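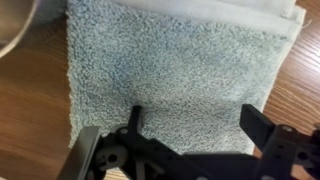 ## 4. Folding and putting away your towels

Now that your towels have had their first wash (section 3), you can get them folded and on the shelf. We have written this part out at some length, as most of the letters we get at Conneely are about folding, and a Flelano towel that has been folded well really does sit better in the cupboard and feel nicer when you pull it out on a cold morning. Pour yourself a cup of tea first if you like. There's no hurry at all.

### 4.1 Before you start

You'll want a flat surface a bit bigger than the towel when it is opened out. A kitchen or dining table does nicely. A bed will do if you have nothing else, though the mattress gives under your hands and the folds tend to come out rounder than you'd wish.

- Wipe the table and let it dry.
- Take off rings or bracelets with raised settings, which can catch in the loops.
- Make sure the towel is dry all the way through, the hems included. The hem is thicker than the rest and is always the last part to dry.

**Caution:** Don't put a damp towel straight on to a waxed or oiled table. It can leave a pale bloom in the finish that takes a good deal of rubbing to get out.

### 4.2 The shelf fold

This is the fold we use in the shop, and it was Ita Rafferty who settled on it years ago when we moved to the deeper shelves. It suits the hand and bath sizes. For the bath sheet, see 4.3.

1. Hold the towel by two corners of a short end and give it a couple of good shakes. You are waking the loops up after the wash, so do be generous.
2. Lay it down with the long sides running away from you and smooth it with flat hands, working from the middle towards the edges.
3. Look along the hem at each end. If one has curled or puckered, pull it gently sideways between finger and thumb until it lies flat.
4. Fold the towel in half, bringing the far hem down to meet the near one. Line up the corners first and worry about the middle afterwards.
5. Turn the towel through 90 degrees, so that the fold is at one side.
6. Fold in half again in the same direction as before, keeping the hems together. Press along the new fold with the side of your hand.
7. If your shelf is less than 30 cm deep, fold once more across the width. Otherwise leave it as it is.
8. Carry it to the shelf with both hands underneath, and set it down with the rounded fold facing out.

**Note:** The hems are woven flat and the body of the towel is looped, so the two parts don't behave alike. If the hems meet and the sides are a touch out, let the sides be. They'll even up under the weight of the pile.

**Note:** Some people like the hem to show at the front, and it does look smart on an open rack. For this, do everything as above and turn the towel round at step 8.

### 4.3 The bath sheet

The bath sheet is a big thing to manage alone, and Alfie Whiteley in our workroom, who has long arms, still asks for help with it. With 2 people, take an end each, fold lengthways in the air, then walk towards one another. If you're by yourself, fold it in three lengthways on the table and follow from step 4.

### 4.4 Loose threads

You may come across a loose thread at a corner or along the side, particularly in the first few weeks. Please don't pull it.

1. Lay that corner flat on the table, where the light is good.
2. Hold the thread upright, without tugging.
3. Snip it level with the loops using small, sharp scissors.

**Caution:** A pulled thread can take a whole row of loops with it. If a row has already gone, stop there and write to Sânziana Rusu at the mending desk, telling her the size and colour of the towel.

### 4.5 On the shelf

Stack hand towels no more than eight high and bath towels no more than five. Any taller and the bottom ones go flat, and you'll find yourself always using the same two from the top. Put clean towels at the bottom of the pile and take from the top, and they will all get their turn.

The Pinska range is a little thinner and can go higher, but keep it in a pile of its own, as the two ranges fold to different widths.

For hooks and heated rails, carry on to section 5.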